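Liste de diffusion : mobilier et salles de travail
Objet : Re: [mobilier] Entretien et remise en état des plateaux de table — site Quinlan
Date : 9 janvier 2020

Mesdames, Messieurs,

Le service du mobilier fait suite au message adressé à la liste par l'atelier du site Grastari, reproduit ci-dessous pour la bonne compréhension de tous les abonnés.

> Bonjour à la liste,
>
> Nous préparons la reprise des tables de la salle de lecture et nous hésitons sur la
> marche à suivre. Les plateaux présentent un voile gris qui résiste au chiffon humide.
> Faut-il les poncer ou s'en tenir à un nettoyage ? Par ailleurs, la fiche 1649 indique
> « finition bois » sans autre détail, et nous ne savons pas s'il s'agit d'un placage
> verni ou d'un décor stratifié. Un avis du site Quinlan nous serait utile, les tables
> étant, sauf erreur, de la même livraison.
>
> L'atelier du site Grastari

La livraison est en effet commune aux deux sites. Elle provient de la maison Virholm et a été réceptionnée au mois de juin, avec un complément destiné à la salle de réunion. La fiche 1649 a été établie à cette occasion d'après le bon de commande, lequel ne mentionnait que la teinte. Le service regrette cette lacune et procédera à la correction de la fiche dès que le fournisseur aura confirmé par écrit la nature exacte du revêtement.

Dans l'attente de cette confirmation, il est demandé aux ateliers de ne procéder à aucun ponçage. Un placage mince ne supporte pas l'abrasion mécanique, et un décor stratifié entamé ne peut être repris. Le voile gris signalé par vos soins a été constaté à Quinlan sur trois tables placées près du poste de prêt. Il s'agissait d'un dépôt laissé par un produit d'entretien trop peu dilué, et il a cédé à un lavage à l'eau tiède additionnée de savon neutre, suivi d'un rinçage et d'un essuyage complet dans le sens du fil.

Le contrôle se fait plateau dégagé, en lumière rasante si possible. Le veinage, assez marqué sur ces modèles, peut masquer une rayure fine lorsqu'elle suit la même direction que les lignes sombres. Un reflet brillant peut pareillement dissimuler une zone terne ; il convient de se déplacer autour de la table avant de conclure.

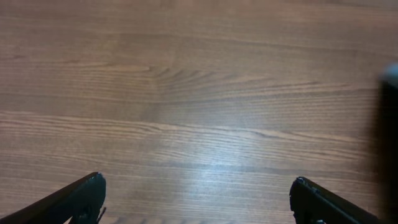 Peut-on appliquer une cire sur ces plateaux pour raviver la teinte ?

Le service le déconseille : sur une surface déjà vernie ou stratifiée, la cire ne pénètre pas, retient la poussière et complique toute intervention ultérieure.

Le produit Wulex, encore présent dans certaines réserves, reste autorisé pour les piètements métalliques. Son emploi sur les plateaux est suspendu sur l'ensemble des sites jusqu'à nouvel avis. Les bidons entamés seront conservés à part et porteront la mention « piètements uniquement ».

En ce qui concerne les chants, l'atelier de Quinlan a relevé un début de décollement sur une table de la salle de réunion. La pièce a été retirée du service et sera présentée au fournisseur. Les sites concernés sont invités à vérifier l'angle situé du côté des radiateurs, qui paraît le plus exposé, et à signaler toute anomalie avant d'engager une réparation — un collage effectué sur place pourrait rendre la réclamation irrecevable.

Nous rappelons enfin que les demandes de remplacement doivent comporter le numéro de la fiche, la désignation de la salle et un relevé des dimensions du plateau. Le délai d'instruction est de 8 jours ouvrés à compter de la réception du dossier complet. Les demandes transmises sans relevé de dimensions seront retournées à l'atelier demandeur.

La version corrigée de la fiche sera diffusée sur la présente liste. Les abonnés qui disposeraient d'un échantillon ou d'une notice d'origine de la maison Virholm sont priés d'en faire parvenir copie au service.

Nous vous prions d'agréer, Mesdames, Messieurs, l'expression de nos salutations distinguées.

Le service du mobilier
Site Quinlan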